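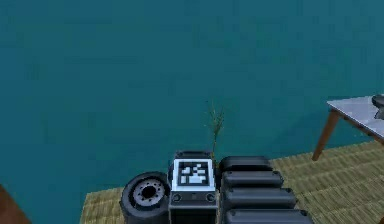

1/ Driving a simulated robot by hand: what a month of evenings has taught me

Right, thread time! I've spent most of October and half of November teaching a simulated mobile robot to do small chores by driving it myself, and I have so much to say about it that my housemates have asked me to put it on the internet instead.

2/ Quick setup. The project is called Rinville. You sit at a desk with two hand controllers, you drive the robot round a made-up room, and everything you do gets saved as a demonstration. Later a policy is trained on the whole pile and has a go on its own. I do the driving part. I love the driving part.

3/ The room I've been using most is the one with the woven mat and the little pale-topped table, with flat teal water behind. It's a lovely place to spend an evening! I've started calling it the seaside, though the water doesn't do anything at all. No waves. Very restful.

4/ The white panel with the black and white blocks on top of the robot is a marker. Our viewer looks for it and works out where the body is and which way it's facing. When I've got myself in a muddle (often) I look for the marker first and sort the rest out from there.

5/ The task this week: drive up to the table, stop square to it, reach over the top, touch a target spot, back away. That's all of it. Took me 6 goes before I got one I'd let anybody train on.

6/ The first few were dreadful in the same way. I drove like I was parking a car, lots of tiny corrections, forward a bit, back a bit, forward a bit. Perfectly fine if you only care about ending up at the table. Rubbish as a lesson, as the robot learns the dithering too!!

7/ We found that out with the first batch. The trained policy rolled up to the table, stopped, and did a little shuffle. My shuffle! I'd have known it anywhere. I was weirdly proud and also went straight back and binned the lot.

8/ So now I do a dry run with recording off, decide on my line, and then do it for real in one go. Slow and steady through the turn, then straight in. If I have to stop and think, I throw that one away and start again.

9/ Numbers for those who like them: 281 demonstrations kept so far on the table task. The shared set across all the Rinville rooms is at 2273. There's a whole crew of us doing this in the evenings and some of them are so much smoother than me. I watch their replays the way other people watch snooker.

10/ Table legs. TABLE LEGS. The one on this table comes down at a slant on to the mat, and from the driving view I was always sure I had more room than I did. I now swing wide before coming in, wider than feels sensible, and it's made a massive difference.

11/ The other thing is turning. I used to spin the full 180 degrees after each touch so I could drive away forwards, because reversing felt scary. Somebody in the group pointed out that backing straight out is shorter and far easier to learn from. They were right and I've been reversing ever since.

12/ Someone asked whether I get bored. Not yet! There's a rhythm to it. Kettle on, headphones in, twenty-odd minutes of driving, stretch my wrists, go again. Do stretch your wrists, by the way. I didn't for the first week and could barely open a jar.

13/ Also asked: why not just program it? For one table in one spot you could, and people in the group have. But we move the start position every time, and the target too, and I'd much sooner show it plenty of good approaches than write out rules for all of them. I'm a slow coder and a fairly quick driver.

14/ Things I'd tell myself back at the start:
Turn the controller sensitivity down. Further than that.
Look where you're going and let your hands catch up.
Name your recordings properly. I have a folder called "good ones FINAL 2" and I've no idea what's in it.
Keep a few untidy recoveries in their own folder, they may come in handy.

15/ About that last one. If every run you give it is spotless, the robot has never seen what to do when it's a bit off line. So I've begun starting some runs on purpose from a bad angle and calmly putting it right. One correction, no shuffle. It's harder than a clean run and I'm getting quite fond of them.

16/ Next up is the Trurnville room, which has a doorway in it. I've had one look and my palms went sweaty. Will report back. If you drive these things too, please tell me how you do doorways, I'll take anything.

17/ Posted 20/11/2019, and I'm back on the mat tonight from eight. Same table, new starting spots, aiming to get the approach down to one smooth curve!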